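**Ticket 659: left arm drops out partway through the shirt fold**
Project: Skiten (student folding project)
Opened by: Yufang Xia
Status: open, see last note

**Yufang, 4:10 pm**
Left arm stops responding partway through the fold. Right arm keeps going and drags the shirt sideways. Restarting the controller brings it back. I think it's the new Drotau build, it was fine in November.

**Baltazar, 4:35 pm**
"Fine in November" according to what? The November log has 5 runs in it, and two of those have no result written down. I'm not rolling back a build on that. Did anyone wiggle the cable?

**Yufang, 5:02 pm**
Reseated both ends of the purple cable on the left arm. Same fault on the next run. Speed was at 100 per cent the whole time.

**Baltazar, 5:20 pm**
Reseating proves very little. The cable goes over the top of the arm and back down to the base, so it moves every time the arm does, and a bad spot in the middle won't care how well the plugs are in. The green light on the board doesn't convince me either. It says there's power at the board and nothing about what's getting to the gripper.
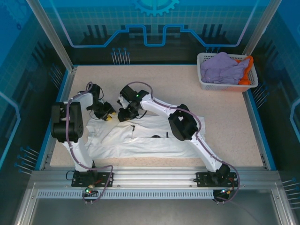 Drop the speed to 70 and leave everything else alone, including the build. Same shirt, same starting heap. If the dropout goes away I'll lean toward the cable, but I won't call it fixed on one good run. Pavliuk's team closed a ticket that way last term and we got it back.

**Yufang, 5:58 pm**
Three runs at 70, no dropout. One bad fold, collar ended up underneath. Can I close this?

**Baltazar, 6:05 pm**
No. Swap the left cable for the spare in the Nosach box, go back to 100, and log every run with a result this time. The collar needs its own ticket.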